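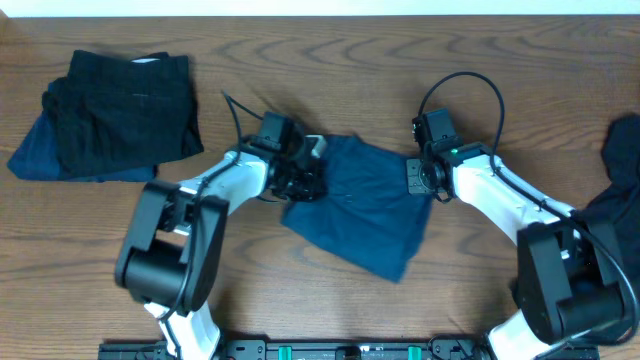
I went to the Briterance open day for the laundry. My own shirts go into the drawer in a state best described as geological, and the flyer promised a whole room given over to folding. The room had plain pale walls and a wood tabletop with grain so wavy that I kept trying to smooth it with my palm. A folded stack sat toward the back of it, and in front a navy-blue garment hung by its two upper corners, drooping toward the middle of the table, which is more or less where all of mine give up too.

Danang Oei ran the talk. He believes in corners. Find the top two, he told us, let the rest hang, and only then lay it down. He said this four times, looking at me for at least two of them. I had always started from the middle and worked outward in anger.

The next room was Nunari's, all about storage boxes. They had 80 of them on a wall and a man who wished to discuss lids. I discussed lids. Valdebenito, across the hall, had sock dividers and by far the better cookies -- I went around twice and asked a question about felt to cover the second trip.

Entry was free, parking was not, and the coat rack collapsed a little after eleven under the weight of over 176 visitors who had all dressed for February. Everything landed in one heap. I looked around for Danang, but he had gone to lunch.

They are doing it again in April. I have refolded one drawer so far, and the sweaters are next.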